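# Ferkevix Desktop Teardown Records

Ferkevix is maintained by Randa Obeidat and Joar Dahlgren at the Plonatham shared workshop. This directory holds wrist camera recordings and joint logs from the disassembly of retired desktop computers. Release date: August 18, 2023.

## Contents

- `runs/`: 823 recordings, one folder per attempt
- `logs/`: joint positions and gripper current, sampled at 200 Hz
- `notes.md`: operator remarks, entered by Ewan Kerr

Each attempt covers a single part. Failed attempts are retained and carry the suffix `_f`.

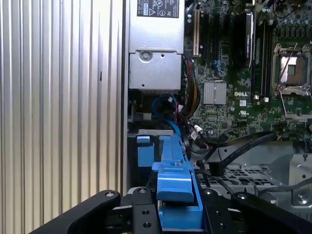
*Wrist camera view: gripper closed on the blue handle of a drive carrier inside a Dell chassis.*

## Known limitations

Cable positions were not reset between attempts. Reflections from bare metal panels affect exposure in a portion of the recordings. Gripper current is missing from the first 10 runs, and the two clocks may differ by up to 2 samples.

## Use and corrections

The records may be used for any noncommercial purpose with credit to the Ferkevix project. Corrections should be sent to Randa Obeidat and should state the run number.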